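Trinket tin

A trinket tin is a small lidded metal box, sold with something else in it and kept afterward for jewelry of modest value. 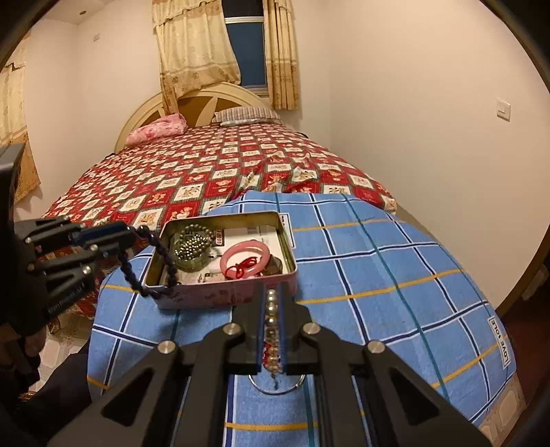 The term covers former cookie, tea, candy and mooncake tins, along with a minority bought empty by people who plan ahead. It is distinguished from the jewelry box proper by its lack of compartments, its lack of a lock, and the difficulty of getting one thing out of it without getting out the rest. In some households it goes by the name of its first contents, so that a bangle may be said for decades to be "in the shortbread."

Contents

The usual contents are bangles, beaded bracelets, plain rings, loose beads from strands that have broken, and lengths of cord. Bangles set the minimum size of the tin, as they do not fold. Red cord is common, either as part of a knotted bracelet or left over from one. Loose beads are kept for restringing. Restringing is widely intended.

Long strands are generally put in last and hang over the side, which prevents the lid from closing and accounts for the separate life led by most lids. A printed card is often found at the bottom, where it serves as a liner. Few owners can say what is printed on it.

Rima Boutros, whose pamphlet What the Lid Was For (Mengate, 262 pages) is the longest work on the subject and possibly the longest pamphlet, divides contents into the worn, the mendable and the inherited. She concedes that most pieces belong to a fourth group, for which she offers no name.

Sorting

Sorting is done on a bed. A table is flatter and better lit, but beads roll off it, and a quilt or bedspread holds them where they fall. The drawback is pattern: a silver ring is easily found on a plain dark blanket and less easily on plaid. Boutros advises emptying the tin in order of size, bangles first, and keeping small beads inside until everything else has been dealt with. Her sorting sessions in Brunosthorpe allowed 10 minutes per tin and regularly ran into the evening.

Care

Jade and other stone bangles should not be stored under metal pieces that can knock against them. Elastic strands last longer lying loose than stretched around something. Tin rims can be sharp where the coating has worn, and rust on the inside will mark pale cord. A square of felt helps with both problems and displaces the printed card, to which owners may object.

Collections

The Nasrallah collection in Nestville, opened in August 2000, holds four tins with their contents undisturbed. Visitors may look but not sort, a rule that has caused more complaints than the parking.

See also

Button jar
Junk drawer
Sewing kit (in cookie tin)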